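Linen closet clear-out - please read before you drop anything off

Nov 5, 2023

Quick one this month, I'm behind on everything. The Burasdale swap shelf is taking household linens again. Sheets, pillowcases, dish towels, bath towels, the odd tablecloth. Drop off at the Menon Street side door, not the front. The front is still stuck.

Last time we got 31 bags and a lot of it had to go straight back out. Damp. Moth holes. One bag was all single socks. So - wash it first, dry it all the way, fold it. Doesn't need ironing. Small stains are fine if you pin a note on, people use those for pets or painting.

Now the part everyone keeps emailing about, which is what to keep for yourself. My own rule is 3 bath towels a person and one set of sheets on the bed, one in the wash, one spare. That's it. I had a whole shelf of stuff from two apartments ago and did not miss any of it.
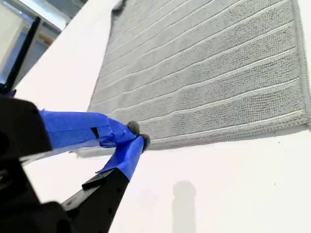

Towels going stiff? Probably too much soap. Use half of what you normaly would and skip the softener, it coats the loops and then they don't soak up anything. Shake them out hard before they go on the line. If they smell musty even when clean, run a hot cycle with a cup of plain white vinegar and no soap, then a second wash as usual. Never vinegar and bleach together. Please.

Sheets - fold the fitted one however you can and stuff the whole set inside its own pillowcase. Saves hunting for the match later. Write the bed size on a bit of masking tape, the sorting table will love you. Last March we were holding up queens and fulls against each other for most of an afternoon.

Old feather pillows we can't take. Same for electric blankets and anything with a rubber backing. Amier Recycling on the Buverer road takes worn out fabric by the bag, call ahead becuase their hours moved.

Shelf limit is 20 items per household to start with, more if there's room at the end. Bring your own bag to carry things home in, we're out.

Questions to the usual address, put "linens" in the subject line or I won't find it. Coat drive details next issue.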